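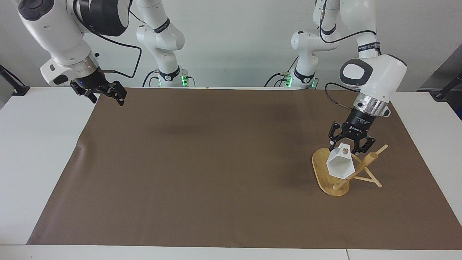 The Quinlan came with a ninety-day trial, and Sawsan Bataineh had been hired to tell the readers of a home goods trade newsletter whether it was worth keeping past day ninety. She had reviewed glue guns for them. She had reviewed a label printer that smelled of hot crayons. She had no training in robots, which her editor considered a selling point, and so on the first morning at Flinwood she sat on a stool with a notebook and watched the left arm carry a white six-sided pot toward a bamboo stand, while the right arm hung over the brown mat with its gripper open and a little blue light on, like a man at a party who has been told someone will be over to talk to him shortly.

"What does the other one do?" she asked.

"It's part of the package," said the salesman from Brorlow, whose name tag said only BRORLOW.

She wrote that down.

Flinwood made table lamps, or one table lamp, in a quantity of finishes. The base was a flat oval. The post leaned. The shade was a faceted white thing with a hole in it, and customers wrote in to ask whether it was meant to be a lantern or a flowerpot, and Flinwood wrote back to say yes. Until the Quinlan arrived, the shades had been put on the posts by a woman named Dolores, who was now in shipping and came by on her breaks with a yogurt.

"Too much tilt," Dolores said.

"It adapts," said the salesman.

"I'm just telling you about the tilt."

The left arm considered its position. It had a way of stopping just above a thing that Sawsan found hard to watch, the way it is hard to watch somebody's father back a boat down a ramp. Then it went lower by the width of a cracker, and stopped again.

"It's thinking," said the salesman.

"Is it?"

"That's the word we use in the brochure."

She had read the brochure on the bus. It ran to 78 pages, and the word "effortless" had its own chapter. There was a section on the gripper, a longer section on the financing, and a page of testimonials, one of them from a cookie plant in Lestside that praised the Quinlan for its quiet company during the night shift. Sawsan had called the cookie plant. The man who picked up said they'd sent theirs back in August, but that he missed it.

"Missed it how?" she had asked.

"You'd have had to be there," he said, and then he had to go, there was something going on with the cookies.

By ten o'clock she had filled a page and a half. Setup: two days, per the manager, who said it while looking at the floor. Noise: less than the refrigerator in the break room, which was known to be loud. Ease of use: the salesman had a tablet, and the tablet had a big green button, and above the big green button was a smaller gray button that he kept covering with his thumb.

"What's the gray one?"

"Advanced."

"Can I press it?"

"You could press the green one," he said kindly.

She pressed the green one. The left arm lifted the shade, swung it back out over the mat, paused, and brought it in again along exactly the same path, with exactly the same tilt, to exactly the same spot over the oval base. Dolores scraped the bottom of her yogurt. Sawsan had been raised by a mother who wallpapered, and she recognized the mood in the room. Somebody was going to say something, and whoever it was would be blamed for the result.

"Maybe turn the stand," said Dolores.

"The stand doesn't turn," said the salesman. "The stand is a fixed variable."

Dolores reached over the mat and turned the stand.

The safety features, Sawsan would later report, were excellent. Everything stopped at once. A tone played, a rather pretty one, three notes going up, and the tablet asked in a large friendly font whether a person had entered the workspace and whether that person was all right. There were boxes to check. The salesman checked them with his mouth pressed flat, and then there was a second screen asking whether he was sure about the person.

"She's fine," he told the tablet.

"I'm fine," said Dolores.

He pressed the green button. The arm came in on the same path as before, with the same tilt, only now the post leaned that way too, and the shade went onto it with a click so small and so correct that the manager, who had been pretending to read an invoice by the door, said "Oh!" out loud and then looked at the invoice very hard.

"As you see," said the salesman, "it adapts."

Sawsan looked at Dolores. Dolores looked at the clock, which said her break had ended two minutes ago, and went back to shipping.

They ran it again after lunch and it worked, and again, and it worked, and with every lamp the salesman stood a little straighter until he was nearly tall. Sawsan drafted her review in the parking lot with the heater on. She gave the Quinlan high marks for patience. She gave it middling marks for judgment, crossed that out as unfair to something that had never claimed to have any outside of the brochure, and then remembered that the brochure was what people would be going by, and put it back. Under "Recommended for" she wrote: shops with one product, steady orders, and a Dolores. Her editor would want to know where a Dolores could be purchased. He would want a price range.

She was looking for her gloves when the salesman came out and tapped on the window. He had taken off his name tag and seemed less sure of himself without it.

"I wanted to ask," he said. "The second arm. You're not going to make a thing of it?"

"What does it do?"

He looked back at the building for a while.

"In the original video," he said, "it waves."

She thought about that as far as the bus stop road, and at the light she pulled over, got the notebook out, and gave it another half a star.

More stories
The Understudy's Umbrella
Eleven Casseroles
My Brother-in-Law, the Notary
What the Piano Movers Said
Return Policy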